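Ensinar com as mãos

Dobrar uma camisola é das coisas mais difíceis que se pode pedir a um robô. Um parafuso tem sempre a mesma forma, uma caixa também, mas o tecido muda a cada toque: cai, enrola-se, esconde a própria bainha, agarra-se a si mesmo. Durante anos, os engenheiros tentaram descrever tudo isto em equações. Agora há quem prefira simplesmente mostrar como se faz.

É o caso da Feltura, um projeto dedicado à roupa doméstica que passei quatro dias a acompanhar e de que saí, confesso, encantado. O método cabe numa frase. Uma pessoa pega numa pinça em cada mão, trata da roupa como trataria em casa, e os aparelhos registam o percurso dos dedos mecânicos e o que está à frente deles. Mais tarde, um braço robótico equipado com dedos iguais tenta repetir o que viu.

Parece fácil até se experimentar! A minha primeira tentativa com uma toalha de rosto demorou uma eternidade. Sem pontas dos dedos para sentir a espessura do pano, perde-se uma informação que usamos sem dar por isso. Apertei duas camadas quando queria uma, larguei cedo demais, puxei pelo canto errado. Ao fim da tarde já conseguia fazer uma dobra decente – e percebi que o meu corpo tinha inventado truques novos, como rodar o pulso antes de fechar a pinça para apanhar a orla de lado.

São esses truques que interessam à equipa. Na Feltura chamam-lhes "manhas", e há uma lista delas colada na parede do escritório: abanar antes de pousar, alisar de dentro para fora, segurar em cima com uma mão enquanto a outra procura a costura. Ninguém as programou. Aparecem nas gravações de quem lá trabalha, cada um com as suas, e o sistema aprende com a mistura.

A coleção atual tem 3.000 demonstrações, feitas com 178 peças de roupa diferentes. Há camisas, calças, panos de cozinha e um monte respeitável de camisolas com letras estampadas, muito apreciadas pela equipa. O estampado ajuda a perceber como o tecido se deforma, e uma palavra que se inclina ou encurva diz bastante sobre o que se passa por baixo. 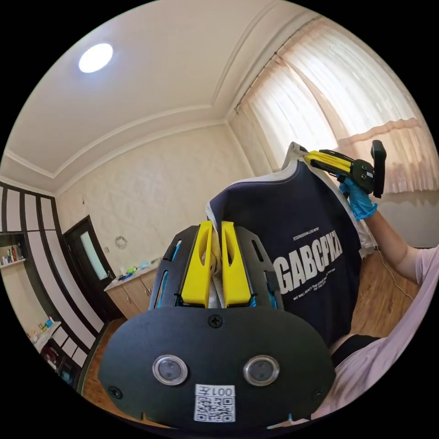 Trabalho a duas pinças: uma aperta uma prega da camisola azul-marinho, a outra segura a peça por cima.

A alternativa clássica é o comando à distância, e também a vi funcionar. Na Judham, parceira do projeto, o operador senta-se diante de dois braços pequenos que servem de comando e os braços grandes imitam-lhe cada gesto. Tem uma vantagem enorme: o que se grava é exatamente o que o robô consegue fazer. Só que o robô tem de estar ali, montado e calibrado, e cada sessão avança ao ritmo dele. As pinças de mão levam-se para uma casa qualquer, com as suas cortinas, os seus armários e a sua luz de manhã.

O programa que aprende com tudo isto chama-se Osent e ainda se engana muito. Numa série de 333 ensaios com camisolas, as mangas foram de longe a pior parte. Vi o braço hesitar diante de uma delas, levantá-la, pousá-la e voltar a levantá-la, com uma teimosia que me fez torcer por ele como se torce por uma criança a apertar os atacadores. À terceira, a manga ficou no sítio. Bati palmas, e não fui o único.

Para dezembro está prevista uma nova ronda de gravações, dedicada só a roupa virada do avesso. Já me ofereci para levar a minha.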